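Robot Learning from Human Video
Handout 2: Teaching reach and place from a first-person view
Notes by Farzana Bukhari, revised October 2022

Welcome back, everyone, and thank you for the thoughtful questions after the last session. Several of you wanted to know why we spent so long on camera geometry before getting anywhere near a policy, and I hope these notes will make that time feel well spent. Please read them before the lab, and bring the worksheet with you (the one with the wrist-angle table on the back).

Where we left off

We had a policy that takes in a picture and the current pose of both hands and puts out a short chunk of future poses. It was trained on teleoperated episodes only, 53 of them, all collected on the Estoden two-arm platform. It did nicely on the kitchen counter and poorly nearly everywhere else. Teleoperation is slow and tiring work, and the person at the controls tends to repeat the same few motions, so the policy sees a narrow slice of the world.

The idea for this week is to add human demonstrations seen from the head. A person wears a camera, does the chore with their own two hands, and we recover hand poses from the video. In the Malstead set we have 486 of these episodes, and after filtering we keep 279. I will say more about the filtering below, as it matters a good deal more than people expect the first time they try this!

Cabinets as a test case

Cabinets are a lovely place to start. The doors give you strong straight edges, the shelf gives you a clear height to aim for, and yet the reach itself is awkward – there is a panel overhead, a wall on either side, and things already standing on the shelf that you would rather not knock over.

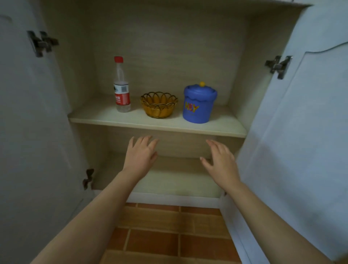 Photo: Malstead set, cabinet episodes. Courtesy of Waqas Rana.

Notice how much of the geometry comes along for free in a view like this one. The front edge of the shelf runs right across the opening, and both hands are underneath it, open, with the fingers spread. A model that looks only at the image might be tempted to treat the bottle, the basket and the canister as the things to act on, simply for being the brightest things around. The hand poses tell us something different at this moment: both hands are at the lower compartment. Keep that in mind when we get to attention maps, where you will see a fair number of policies fixing on a colorful object that has nothing to do with the next motion.

The clear bottle is worth a thought too. Its label and red cap are easy to find, but through the plastic below the label you see the shelf behind it, and depth estimates often go astray on material like that. In the lab you will run the depth model on cabinet pictures and look at what it does with transparent parts. Write down what you find, even if it's dull.

From human hands to robot grippers

A human hand has many joints and our gripper has one, so we need a mapping between the two. We use the simplest one that works. Take the midpoint between thumb tip and index fingertip as the position of the gripper. Take the line from the wrist to that midpoint as the approach direction. Take the distance between the two fingertips, clipped and rescaled, as the gripper opening. Everything is written in the camera frame of the first picture of the chunk, so that head motion during the chunk can be removed.

Two warnings. With a spread, relaxed hand the opening saturates at its maximum, and that is fine. With the palm turned down, the thumb can slip out of sight behind the other fingers, and then the estimate jumps. We smooth over short gaps and throw away long ones.

Filtering

An episode is dropped if either hand is lost for too long, if the recovered wrist moves faster than the robot could follow, or if the camera pose fails to close up at the end. Mughal, our little filtering script, does all three checks and leaves you a plain log. Do open the log. Last September a whole batch was thrown out over a wrong focal length, and we only caught it by reading.

Training on both sources

We mix human and robot episodes in each batch and give the two a shared image encoder with separate output heads. The human head predicts hand poses, the robot head predicts gripper poses and opening, and at run time only the robot head is used. On the Clullholm cabinet tasks the mixed policy placed objects on the correct shelf more often than the robot-only one, and the gain was largest for cabinets with doors it had never met. It did not help much with closing the doors – I suspect our contact data is too thin, but you are very welcome to argue with me.

For the lab

Run Mughal on the cabinet episodes with the default settings, then loosen the hand-loss limit and compare the logs.
Plot the gripper opening for one episode of your choice and mark where it saturates.
Read section 3 of the course reader on camera frames, and write a paragraph on what would change if we used the robot base frame instead.

Waqas will be in the lab for the first hour if the install gives you trouble.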